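[정리수납] Re: 얕은 트레이에 머리끈과 비즈 팔찌를 같이 넣을 때 칸 나누기
보낸 날짜: 2/14/25
받는 사람: 소품정리 메일링 리스트

지난번 질문에 대한 답입니다. 원문은 필요한 부분만 남기고 인용했습니다.

> 머리끈, 곱창밴드, 리본핀, 비즈 팔찌를 지금까지 서랍 하나에
> 한꺼번에 넣고 썼습니다. 꺼낼 때마다 팔찌에 머리끈이 걸려
> 올라오고, 팔찌 줄이 두 번 끊어졌습니다.
>
> Bernitz의 칸막이 상자를 써 봤는데 칸이 깊어서 바닥에 있는 것이
> 안 보입니다. 얕고 긴 트레이로 바꾸려고 합니다.
>
> 질문은 세 가지입니다.
> 1) 칸막이 없이 트레이 하나로 되는지
> 2) 리본처럼 부피가 있는 것을 어디에 두는지
> 3) 비즈 팔찌를 펴서 보관해야 하는지, 말아서 보관해야 하는지
>
> 서랍 안쪽 높이는 50 mm입니다.

먼저 전제부터 확인합니다. 서랍 안쪽 높이가 50 mm이면 트레이 바닥 두께와 서랍을 여닫을 때 필요한 여유를 빼야 합니다. 상판 아래에 가로대가 있는 서랍이면 가로대 아랫면에서 재야 합니다. 원문의 수치가 어느 쪽인지 적혀 있지 않으니 다시 재 보시기 바랍니다. 앞판 안쪽에서 잰 값과 뒤쪽에서 잰 값이 다른 서랍도 있습니다.

1) 칸막이 없이 되는가

됩니다. 다만 넣는 순서와 자리를 정해 두어야 합니다. 엉키는 조합은 정해져 있습니다. 얇은 고무 머리끈과 비즈 줄, 그리고 금속 부속이 달린 것과 주름진 천입니다. 이 두 조합만 서로 떨어뜨려 놓으면 나머지는 섞여도 꺼내는 데 지장이 없습니다.

저는 긴 트레이를 세로로 놓고 앞에서부터 다음 순서로 씁니다.

앞쪽: 얇은 머리끈
그다음: 곱창밴드, 주름 잡힌 천 머리끈
그다음: 비즈 팔찌
맨 안쪽: 리본

곱창밴드가 얇은 머리끈과 팔찌 사이에 있는 것이 핵심입니다. 부피가 있고 걸리는 부분이 없어서 칸막이 역할을 합니다. 서랍을 세게 닫으면 내용물이 뒤로 밀리는데, 이때 얇은 머리끈이 팔찌 쪽으로 넘어가는 것을 막아 줍니다. 단, 곱창밴드가 한두 개뿐이면 폭을 다 채우지 못하므로 이 방법은 효과가 없습니다. 그 경우에는 두꺼운 종이를 접어 세우십시오.

종이 칸막이는 트레이 안쪽 폭보다 16 mm 길게 자르고 양 끝을 8 mm씩 접어 벽에 붙입니다. 접은 면이 벽을 밀기 때문에 풀은 쓰지 않아도 됩니다. 높이는 트레이 벽보다 낮게 합니다. 높으면 서랍을 열 때 손등이 닿아 금방 구겨집니다.

2) 리본의 위치

리본은 눌리면 고리 부분에 접힌 자국이 남습니다. 위에 다른 것을 얹지 않는 것이 원칙입니다. 맨 안쪽에 두라고 한 이유는 꺼내는 빈도가 낮기 때문이고, 매일 쓰는 분이라면 곱창밴드와 자리를 바꾸지 말고 트레이를 따로 하나 더 쓰는 편이 낫습니다.

꼬리가 길게 늘어지는 리본은 꼬리를 몸통 아래로 접어 넣지 마십시오. 꼬리를 트레이 긴 방향으로 펴 두면 폭을 적게 차지합니다. 뒤에 금속 핀이 달린 것은 핀을 닫은 상태로 바닥 쪽을 향하게 놓습니다. 핀이 열려 있으면 천 머리끈의 올을 뜯습니다.

고리가 넓어 높이가 안 맞는 리본은 억지로 넣지 말고 서랍 밖에 두십시오. Tanholm의 걸이형 보관대를 쓰는 분이 리스트에 계신 것으로 압니다. 저는 써 보지 않았으므로 의견을 보류합니다.

3) 비즈 팔찌

신축성 줄에 꿴 팔찌는 둥근 고리 모양 그대로 눕혀 둡니다. 말거나 꼬아 두면 줄이 한곳에서만 꺾이고, 매듭 옆이 먼저 약해집니다. 납작하게 타원으로 눌린 정도는 문제가 없습니다. 당겨진 상태로 어딘가에 끼워 두는 것이 가장 나쁩니다. 원통형 걸이에 여러 개를 끼울 때 걸이 둘레가 팔찌보다 크면 줄이 계속 늘어난 채로 있게 됩니다.

팔찌끼리는 포개도 되지만 고리 안으로 다른 팔찌가 통과하지 않게 합니다. 넣기 전에 하나씩 들어 올려 보면 바로 알 수 있습니다. 끊어진 줄이 두 번 다 같은 팔찌였다면 보관 문제가 아니라 구슬 구멍 가장자리가 날카로운 것일 수 있습니다. 다시 꿸 때 구멍 안쪽을 확인하십시오.

색으로 나눌지 크기로 나눌지 묻는 분이 전에 계셨는데, 트레이 하나에 들어가는 양이면 나눌 필요가 없습니다. 색 구분은 바닥이 밝은 트레이를 쓰면 해결됩니다. 짙은 색 바닥에 검정이나 갈색 머리끈을 두면 찾는 데 시간이 걸립니다. 무늬가 있는 바닥도 마찬가지입니다. 바닥은 흰 단색, 무늬는 바깥벽에만 있는 것이 쓰기 편합니다.

트레이 치수에 대해

원문에는 서랍 높이만 있고 폭이 없습니다. 제 것은 안쪽 폭 80 mm로, 팔찌 하나를 둥글게 눕히면 옆에 손가락이 들어갈 자리가 남습니다. 이보다 좁으면 팔찌가 벽에 기대어 서게 되고 서랍을 닫을 때 걸립니다. 115 mm짜리도 써 봤는데 이 폭에서는 팔찌가 두 줄로 놓이면서 가운데가 섞입니다. 두 줄로 쓸 생각이면 긴 방향 칸막이가 필요합니다.

Dumlao 트레이는 벽을 천으로 감싼 것과 종이로 감싼 것이 있습니다. 종이 쪽은 모서리가 먼저 벗겨집니다. 저는 벗겨진 자리에 목공풀을 얇게 바르고 하룻밤 집게로 물려 두었습니다. Poltov 쪽은 벽이 더 낮아서 리본을 넣기에는 맞지 않습니다. 얇은 머리끈 전용으로는 쓸 수 있습니다.

작업 순서

서랍에서 하나씩 골라 옮기지 말고 전부 꺼내십시오. 바닥보다 침대 위가 낫습니다. 구슬이 빠져도 굴러가지 않고, 금속 부속이 떨어져도 소리 없이 사라지는 일이 적습니다. 시트를 팽팽하게 펴고 트레이는 비운 채 한쪽에 놓습니다. 그 옆에 내용물을 겹치지 않게 펼칩니다.

펼친 다음에는 늘어난 머리끈부터 뺍니다. 두 손가락에 걸어 당겼다 놓았을 때 원래 길이로 돌아오지 않으면 버립니다. 얇은 머리끈이 한 다발로 뭉쳐 있으면 이 단계에서 풀어야 합니다. 머리카락이 감긴 것은 쪽가위로 자르되 고무가 드러난 곳은 피합니다.

그다음 팔찌를 고리 모양으로 펴 놓고 매듭을 봅니다. 매듭 끝이 구슬 밖으로 나와 있으면 다른 것에 걸립니다. 끝을 짧게 자르지 말고 옆 구슬 구멍 안으로 밀어 넣으십시오. 짧게 자르면 풀립니다.

넣는 순서는 위에 적은 배치의 역순, 곧 안쪽 리본부터입니다. 앞에서부터 채우면 마지막에 리본 자리가 모자라 결국 위에 얹게 됩니다. 다 넣은 뒤에는 트레이를 서랍에 넣고 평소 힘으로 몇 번 여닫아 본 다음 얇은 머리끈이 어디까지 밀렸는지 확인하십시오. 곱창밴드를 넘어갔으면 종이 칸막이를 추가합니다.

원문 작성자께서는 서랍 폭과 트레이를 놓을 방향을 알려 주십시오. 가로로 놓는 서랍이면 위 배치에서 앞쪽을 오른쪽으로 바꾸어 읽으면 되고, 왼손을 쓰시면 그 반대입니다. 서랍 레일이 뻑뻑해서 세게 당겨야 열리는 경우에는 트레이 밑에 미끄럼 방지 시트를 한 장 까는 것으로 밀림이 많이 줄어듭니다. 시트 두께만큼 높이 여유가 줄어드니 깔고 나서 다시 재십시오.
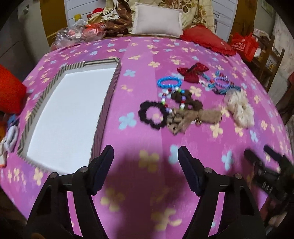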